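Qui sommes-nous ?

Graken est une plateforme de prêt participatif destinée aux petites entreprises. Nous mettons en relation des sociétés qui ont besoin de financer un équipement, un stock ou des travaux et des particuliers qui souhaitent placer une partie de leur épargne dans ces projets. La société a été créée en 2009 par d'anciens salariés du crédit professionnel. Elle est indépendante et son capital est détenu par ses fondateurs et par une partie du personnel.

Depuis l'ouverture du service, 583 dossiers ont été financés. La plupart concernent des commerces, des ateliers et des entreprises de services de moins de dix salariés. À la date du 5 octobre 2019, 539 de ces prêts étaient intégralement remboursés. Les autres sont en cours de remboursement, en retard ou en recouvrement ; le détail figure dans la page Statistiques, mise à jour chaque mois.

Notre métier

Une entreprise dépose sa demande en ligne, avec ses deux derniers bilans, ses relevés bancaires et une présentation du projet. Un analyste étudie le dossier et appelle le dirigeant. Si la demande est retenue, nous proposons un taux et une durée, puis le projet est publié sur la plateforme. Les prêteurs peuvent y participer à partir de 100 euros.

Nous refusons les demandes des sociétés en procédure collective et celles dont l'objet est de rembourser un autre crédit. Un refus est toujours notifié par écrit, avec son motif. L'entreprise peut présenter un nouveau dossier après la clôture de l'exercice suivant.

Les fonds des prêteurs ne transitent pas par les comptes de Graken. Ils sont conservés sur des comptes de paiement séparés, tenus par notre prestataire Jaletti, qui exécute également les prélèvements mensuels et les reversements.
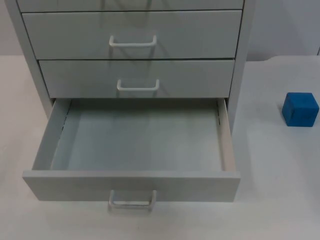
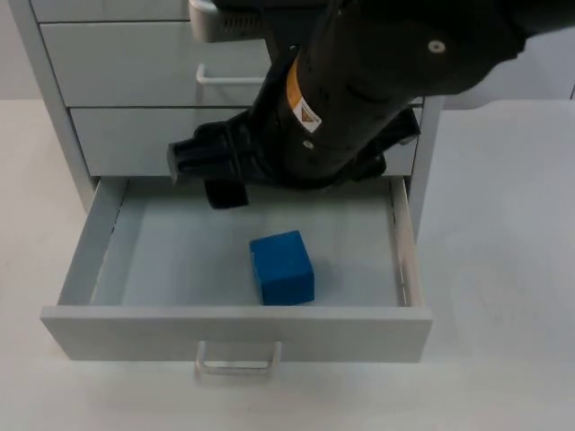
Nos outils

La plateforme est développée en interne. Elle repose sur deux logiciels :

Skov, l'outil d'analyse. Il reprend les données comptables transmises par l'entreprise, calcule les ratios habituels et signale les incohérences. La décision reste prise par deux analystes.

Preltura, l'espace des prêteurs. On y trouve le tableau de bord, l'échéancier de chaque prêt, les documents contractuels et l'imprimé fiscal annuel. Une nouvelle version est en ligne depuis juillet. Elle permet de filtrer les projets par secteur et par durée, et d'exporter ses opérations dans un tableur.

Rémunération de Graken

L'entreprise financée paie une commission au moment du versement des fonds, puis des frais de gestion inclus dans chaque mensualité. L'inscription et la tenue du compte sont gratuites pour les prêteurs. Aucun frais n'est dû par une entreprise dont la demande est refusée ou dont la collecte n'aboutit pas.

Risques

Prêter à une entreprise comporte un risque de perte totale ou partielle du capital. Les sommes prêtées ne sont pas disponibles avant l'échéance. Nous recommandons de répartir ses prêts entre plusieurs projets et de n'engager que l'épargne dont on n'a pas besoin à court terme.

Nous contacter

Le service client répond du lundi au vendredi par le formulaire de contact ou par la messagerie de l'espace Preltura. Les réclamations doivent être adressées par écrit, en indiquant le numéro du dossier concerné.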